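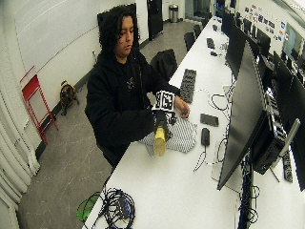 September, just after 9 in the morning

Back on the long white table today. I promised Hatice Bayram I'd write up the desk cleaning properly this time, because my last entry said "wiped things, seems fine" and she (rightly!) circled it in red.

So, background for whoever opens this notebook after me. We're putting together the shared bench guide for desk care, meaning what you use on a table, a keyboard, a monitor edge, a phone, and which cloth goes with which. The guide is for the open desks in the long room, where people come and go all day and everybody eats crackers over the keys, me included. We have two cleaners in the running, Brulon and Arumine, both decanted into plain bottles so I don't play favorites. I do have a favorite. I'm trying to keep it out of this entry and we'll see how long that lasts.

**Setup**

Keyboard off to one side and lying at whatever angle it lands. I used to square everything up to the table edge before starting and it ate ten minutes every single time, so I've quit doing it. The cloth goes flat-ish in front of me, bottle standing on it or right beside it, small stuff within reach of the left hand. The monitors stay where they are. Moving them means chasing cables, and I've been burned by that before (see the entry from spring where I unplugged Katona's overnight job and had to buy everyone lunch).

Cloth for this round is the patterned gray and white one with the thin diagonal stripes. I like it a lot more than the blue ones! The blue ones shed, and then you spend the second half of the job picking fuzz out from between the keys with a toothpick. The striped one is a bit bunchy and never wants to lie flat, but it grabs dust well and the folds are handy when you want an edge to run along something narrow.

**Table top**

Started with the white surface, cleaner A first. Two squirts onto the cloth, never onto the table, and then long passes from left to right. White tables are unforgiving. Every coffee ring, every pencil smear, every shiny spot where somebody parks an elbow all day. The rings came off with one pass, the pencil took three, and there's a gray scuff near the back that I think is shoe rubber (how??) and that one laughed at me. Cleaner B did the same job on the other half of the table and dried slower, with a faint haze you can only see if you crouch down and look toward the window. I crouched. It's there. A second pass with a dry part of the cloth took it off.

The smell: A smells like an orange somebody left in a car. B smells like almost nothing. Hatice says smell shouldn't count and I say she doesn't sit here for five hours.

**Keyboard**

This is the part people really want from the guide, I think. What I did:

- unplug it or switch it off
- turn it over and tap the back with a flat hand
- dry cloth over the tops, going along the rows
- damp corner of the cloth, wrapped around one finger, for the sides of the keys
- leave it alone for 5 minutes before anyone types

Black keys hide grime until the light hits them sideways, and then you see the polish on the ones that get used most. The space bar on this one is like a little mirror. That isn't dirt, it's wear, and no cleaner is going to bring the texture back, so please stop scrubbing it. I say this with love to one particular person in the long room who will know who he is.

Crumbs under the keys are a different story. I tried the soft putty from Sirnitz last month and wasn't impressed. It picks up plenty on the first press and then starts giving it back. Tapping and a dry brush got me further, and the brush cost less than a sandwich.

**Small things**

Did the little stuff last. Phones, adapters, those tiny boxes with one cable hanging off them that seem to multiply in this room. Almost dry cloth for all of them, and a fold pinched between thumb and finger for the seams. Keep the damp part well away from the ports. I found that it's much easier to wipe a small thing by holding it down on the cloth and pulling the cloth past it, as opposed to picking it up and rubbing. Try it, it feels silly for a second and then you wonder why you ever did it the other way.

The cables themselves are worth a wipe too, and hardly anyone bothers. White ones especially go gray where they rub on the table. Pinch the cloth around the cable close to the plug, hold the plug with your other hand, and draw the cloth away from it slowly. I'd do them once a month and no more.

Behind the screens I left everything alone, apart from a dry pass along the edge of the table where dust gathers in a line. The power strip only gets dusted, dry, with the switch off. I'll do that properly once everyone has gone home, because flipping that switch in the morning would make me very unpopular very fast.

**Bottles**

A few words on bottles, since I complained about them last time. The yellow one is my pick. It stands up by itself on a wrinkled cloth, it's easy to find on a white table when you're looking down at something else, and the rounded body fits in the hand nicely. The tall clear ones tip if you so much as look at them. I'd like to put everything in yellow bottles and tell them apart with a label, but Hatice would like separate colors so that people can't mix them up even when the label's gone, and okay, she's got a point. Waiting on prices. Either way I want 200 ml at most on each desk. With a bigger bottle people use a bigger squirt, I've watched them do it.

Batch note while I remember: cleaner B is from batch 321, opened this month. If the haze turns up again with the next batch then it's the cleaner and I'll drop it. If it doesn't, maybe I mixed it too strong, which wouldn't be the first time.

**Where I've landed so far**

A for the tables. B for keyboards and small things, mostly for the missing smell, since your face is right over them while you work. Striped cloth for everything, washed without softener (softener makes it smear, I tested this by accident at home and my bathroom mirror still hasn't forgiven me).

Still to do:

- [ ] gray scuff at the back of the table, try a plain eraser before anything stronger
- [ ] ask Hatice how many striped cloths are left in the cupboard
- [ ] second round with B at half strength
- [ ] screens!! separate entry, separate cloth, don't let me start that one right before lunch
- [ ] rewrite the keyboard steps so they fit on one card
- [ ] find out who has my good brush

Later, after lunch: tried the eraser on the scuff. It took off the lighter half and left a darker streak that looks a bit like a comma. Going to leave it overnight with a damp patch of cloth on top and check in the morning. Also the brush was in my own drawer, so cross that one off.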